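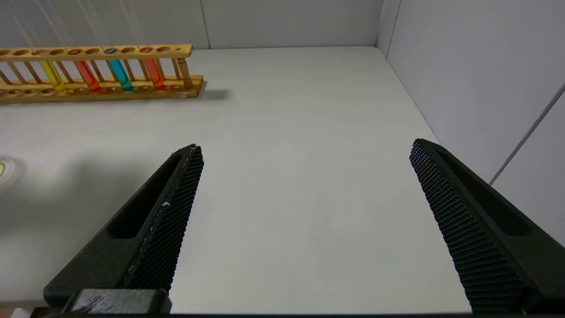 Our fall project at the Madstead after-school club is finally at the stage where the kids are arguing about it at dinner, which I take as a wonderful sign. They want the arm to find a test tube of a given color, lift it out of the rack and pour it, and they have split into two camps over how to start. One camp (led with great passion by the ninth graders) wants to tape down the rack and teach the arm fixed positions. The other wants the wrist camera to do the finding, even from an awkward start like the one I posted, with the fingers wide open over bare table and the rack way off to the left and partly out of view. I promised them I would ask people who have been through this before, so please, be kind but be frank!

School Clubs > Robot Arms > Student Projects > Fixed positions or camera first?
Posted by morag_dalgleish, Sunday, October 6, 2024
3 shares

borislav_z wrote:

Fixed positions, and I'd say it louder if the forum had bigger letters. We did a similar thing at Larside two years ago and let the students go straight to the camera, and we lost most of the semester to lighting. They learned a lot about lighting, I'll give you that. Get one tube up and back down with the numbers typed in by hand. Let them be proud of it for a week, bring the parents in, eat some cake, and then take the tape off.

vittoria.r wrote:

Boris, I love you dearly but I disagree. My kids did the fixed version first and never wanted to leave it, because it worked and the camera version didn't, and you try telling a fourteen-year-old to give up the one that works. Start with color. Morag, is the reddish one next to the yellow going to get mixed up with the other reddish one? On my screen they are close enough that I would be nervous, and the one on the right end looks amber to me.

morag_dalgleish wrote:

Vittoria, you have put your finger on the exact thing that started the dinner argument. Yellow and blue behave nicely in the students' code and the reds are a mess. Milovan, who helps me on Tuesdays and has more patience than I do, had them write down every guess the program made on saved pictures, and out of 519 guesses the wrong ones were nearly all red. They are very attached to their spreadsheet now. I'm adding the view from up top so you can see how it all sits together.
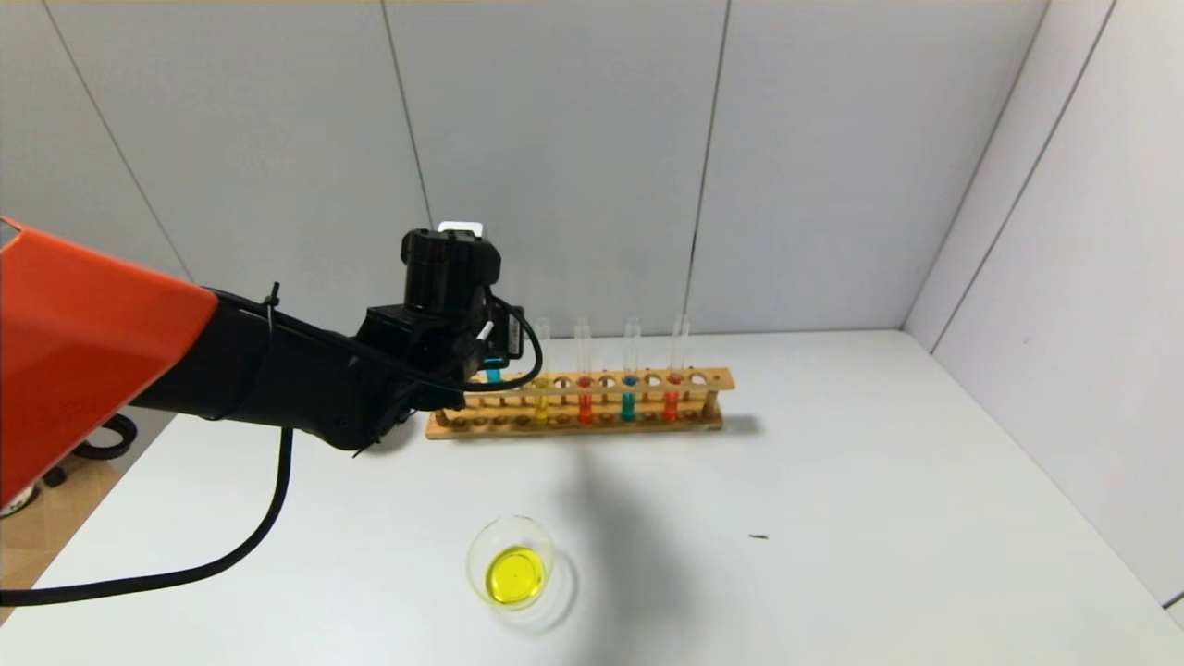 The other thing I should have said in the first post is that we have until April, so there is time for both if we are sensible — I just don't want to pick the order that breaks their hearts. The budget left is 300 dollars, and I would like to keep most of it for spare finger pads.

borislav_z wrote:

April is plenty, so you can afford my boring way! Also, before anybody writes another line of code, have them look at the cable that loops out on the right side of the gripper. Ours snagged on a rack just that way. Move the wrist slowly by hand through every reach you plan and watch that loop the whole time.

vittoria.r wrote:

Agree on the cable, still disagree on the rest. And I'd do the lift and the pour as separate jobs. With the beaker out in front and the rack toward the back, that is a fair distance to carry an open tube, and mine always wanted to do it at top speed.

radoslava_h wrote:

Lurker here, I coach at Vavico. Could you swap one of the reds for another color and keep the camera? It feels like cheating but the students can put the second red back once the rest runs. We saved 1,000 pictures before ours got decent at it, and half of those were taken with somebody's sleeve in the way, so start saving now whichever camp wins.

morag_dalgleish wrote:

Radoslava, welcome, and the sleeve made me laugh out loud. I'll put the swap to them on Tuesday along with Boris's cable check, and I expect the ninth graders will ask for the cake first.

7 comments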